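把我们组写末端夹爪现场作业规程的过程整理成一串短帖。只谈桌面级协作臂加两指夹爪，不谈产线大负载。有错请直接在对应那条下面回。

1/
起因是 Hirnmont 站点交接。前任留下的规程共 11 条，其中一半以上写的是“注意安全”“轻拿轻放”“视情况降速”。这类句子没有判据，操作员无法执行，审核员也无法判定符合与否。重写的第一条原则：每条要求必须能回答“谁、在什么时刻、看什么量、超出后做什么”。

2/
参考的公开标准：ISO 10218 的两部分，以及 ISO/TS 15066。前者管机器人本体与集成，后者涉及协作场景下的接触限值。我们内部规程不重复标准正文，只写标准落到这张桌子上以后剩下的那部分。标准换版时只改引用表，不改正文。

3/
术语先统一。“停”在旧文件里有三种意思：程序暂停、保护性停止、急停。新文件里单独出现“停”字一律退回修改。夹爪那一侧也一样，“松开”要写明是张开到设定开度，还是断电后自由状态。两者对工件的后果完全不同。

4/
断电行为。夹爪失电后是保持、张开还是缓慢泄力，取决于具体型号和传动方式，以说明书为准，并且必须在本机上实测一次，结果写进设备卡。没有设备卡的夹爪不得上臂。Jacobs 工位曾经同一个法兰换过两种夹爪，卡没换，这一项因此列为换装后的必检项。

5/
速度。规程里同时写两个量：TCP 线速度和夹爪指尖闭合速度。只限前者不够，臂静止时指尖仍可能夹手。示教阶段 TCP 上限取 200 mm/s，夹爪闭合速度取该型号最低档。自动阶段的数值由风险评估给出，不在规程里写死，只写引用编号。

6/
力。抓取力按物料类别设，不按单件设。类别分四种：刚性、薄壁可压、柔性、内容物会移动。薄壁塑料瓶归第二种，装了液体的归第四种，空瓶和满瓶不允许共用一套参数。参数表由 Josefien Verstraete 维护，现场只能选，不能改。

7/
物料摆放。旧规程要求“摆放整齐”，删除。混放抓取任务本来就需要物料有姿态变化，竖放、侧放、斜放都可能出现，要求整齐等于让任务失效。替换为三项可检查的要求：物料全部落在可达区内；侧倒的圆柱体在臂启动前静止；开口容器内无游离液体。

8/
最后一项的理由写在附录里。开口杯被碰倒，液体会沿桌面进入底座接缝。杯里放纸巾、棉团一类吸水材料不算豁免，吸了多少目视判断不了，检查时应取出看杯底。

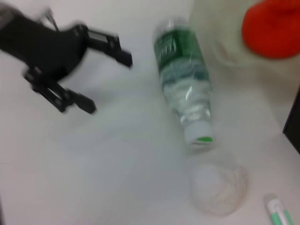
9/
接近路径。从上方或斜上方进入，最后一段走直线，不走关节插补。关节插补在近距离时指尖轨迹难以预判，容易扫到邻近物。直线段起点要高于区内最高的物料，余量由程序变量给出，不用肉眼估。最高物料换了，变量必须跟着换，这一步写进换料单。

10/
腕部相机。装了腕部相机的臂，规程另加三条：线缆在全行程内不得绷紧；相机外壳计入碰撞模型；运动中采集的图像不得用作定位依据。第三条争论最久。运动模糊会让物体边缘和夹爪轮廓一起展宽，边缘展宽后拟合的中心看起来仍然稳定，实际已经偏移。所以要求到位、静止、延时、再取图。延时长度按该臂的残余振动实测值定。

11/
有人问，那运动中的图像是不是就没用。可以用，用途要分开写。用于记录、回放、训练数据都没有问题，用于本周期闭环定位则需要单独验证。文件命名上做区分，避免后面的人拿错。这条是 Nuanchan Thepsuriya 提的，我原稿里没写。

12/
标签与标识。需要读字的任务，判据写成“识别结果与任务单一致”，不写“标签清晰”。读不出时返回未识别，禁止用颜色或外形代替文字结果填写。颜色可以作为辅助特征，但记录字段必须独立。旧数据里这两个字段混在一起，清洗花的时间比重新采集还长。

13/
浅色桌面上的透明件。透明杯、透明瓶与白色桌面对比度低，深度相机在这类表面上会缺点或给出桌面后的深度。规程不规定用哪种算法，只规定失败时怎么办：深度无效比例超过阈值，本次抓取取消，臂退回观察位，计一次视觉失败。不允许用上一帧补。

14/
计数规则。视觉失败、抓取失败、放置失败分别计。同一物料连续 2 次抓取失败，转人工。不设第三次。旧做法允许无限重试，结果是物料被推到可达区边缘，再推就掉下去了，而日志里看到的只是一次很长的“成功”。

15/
人进入工作区。Dirum 的做法是口头喊一声，我们不采用。要求：操作员按使能开关或暂停键，确认状态灯，再伸手。状态灯必须从伸手的位置能看到。装在控制柜背面的灯不算数，不管图纸上写没写。

16/
手伸进去之后的动作也要写。只允许取放物料，不允许扶夹爪指尖，不允许调线缆。后两项属于维护，走上锁流程。现场最常见的违规就是顺手把线缆拨一下。培训时单独讲这一条，并且由本人演示一遍正确做法，不接受只签字。

17/
指尖检查。每班开始前看：指尖垫有无缺口、连杆销轴有无轴向窜动、螺钉标记线有无错位。标记线必须在拧到规定扭矩之后画，先画线再补拧的一律重做。检查结果填“符合”或“不符合”，取消“基本符合”这一栏。

18/
清场。工作区内只留当前任务单列出的物料，固定背景物（支架、储料容器等）在布局图上登记。笔、夹子、手机这类小件不在单上，启动前拿走。任务本身需要杂物干扰的，把杂物也列进单里，编号即可，不必描述。这样审核时只需要对单，不需要判断“这个东西该不该在”。

19/
偏离管理。规程一定会被偏离，关键是留下记录。偏离单只有四栏：条款号、偏离内容、批准人、失效时间。失效时间必填，最长到当班结束。没有失效时间的偏离实际上就是改版，应该走改版流程。

20/
评审的时候 Brundano 那边提了一个意见：条款太细，新人记不住。我们的处理是分层。贴在工位上的只有一页，内容为启动前检查、进入步骤、异常处置。其余放在完整文件里，维护和编程人员读。工位页上的每一行都标完整文件的条款号，两边不一致时以完整文件为准，并在当班内更换工位页。

21/
试行安排：周一早班先在一个工位跑，收集偏离单，看哪几条被反复偏离。反复偏离的条款先查条款本身是否可执行，再查人。我自己估计第 9 条的换料单和第 15 条的状态灯位置会最先出问题，前者多一道填写，后者可能要改线。

22/
还没定下来的有 2 项。一是指尖垫的更换周期，按次数还是按磨损量，磨损量目前没有方便的现场量具。二是柔性物料的抓取成功判据，夹爪开度反馈对布料基本无效，电流反馈的重复性还在测。有做过的，请给出夹爪类型、垫材和判据阈值，三样缺一样都不好比较。

23/
补充第 5 条：有人问 200 mm/s 是测量值还是设定值。是设定值，另外要求用外部手段抽测一次，抽测结果写进设备卡，和断电行为放在同一页。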